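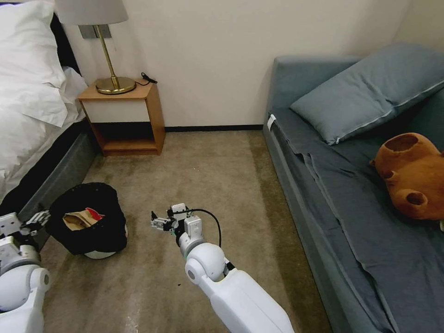 Why do we sleep?

Your body gets very still at night, but your brain is as busy as a beehive! While you snooze, it sorts through the day and decides which bits to keep (the way to spell "colour", how to ride your bike).

Sleep comes in stages. First you drift, then you sink into deep sleep, when your body does lots of its growing and mending. After that come dreams, and your eyes flick about under their lids!

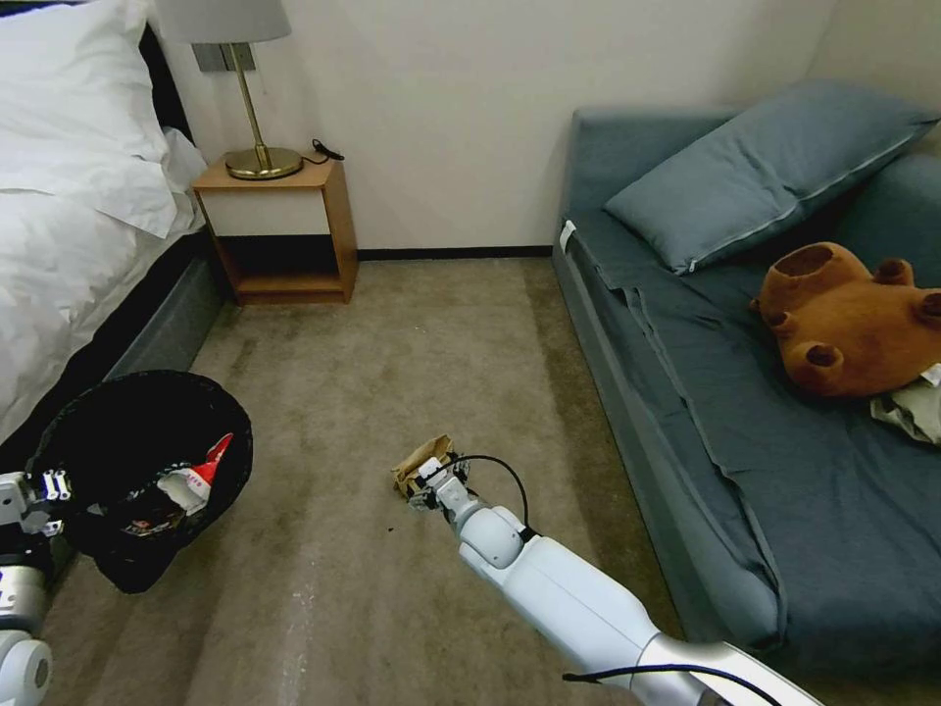
A crumpled paper bag on bedroom carpet.

Did you know your ears keep working all night? That's why a rustle or a bump can wake you, even from a really good dream.

Light matters too. When it gets dark, your brain makes melatonin, a chemical that tells your body it's bedtime. Bright screens can slow it down.

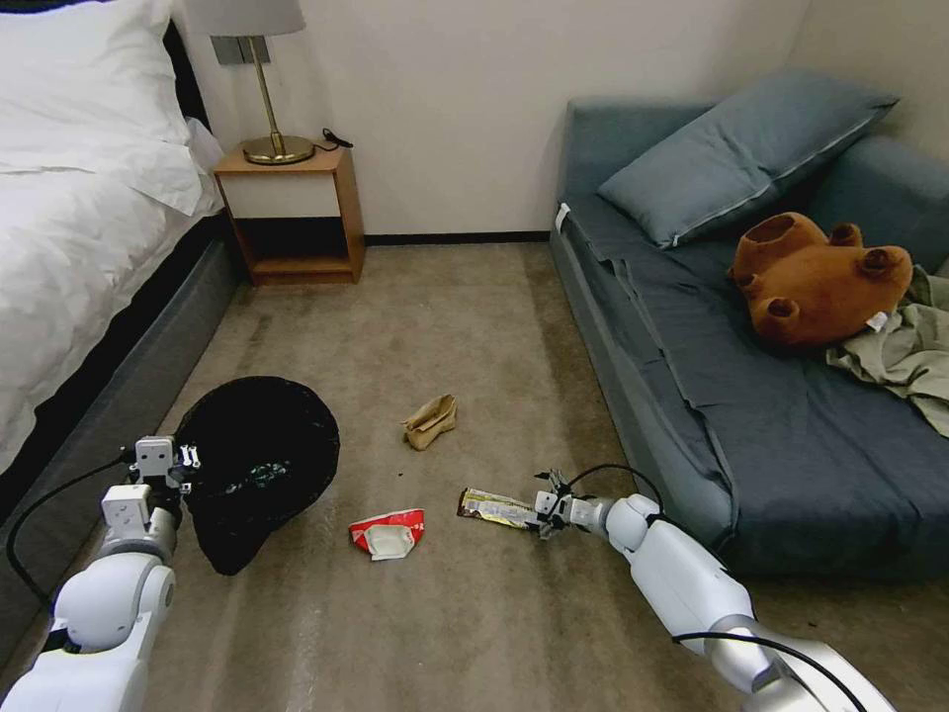 A bedside lamp with a pale grey shade.

Animals have their own favourite ways to sleep. Horses can doze standing up, and dolphins rest half their brain at a time. Amazing!
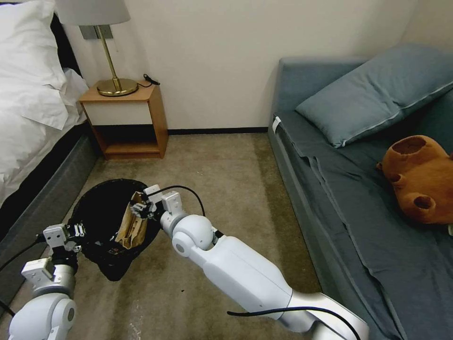 Koalas might be the champions, though, snoozing most of the day in the fork of a gum tree.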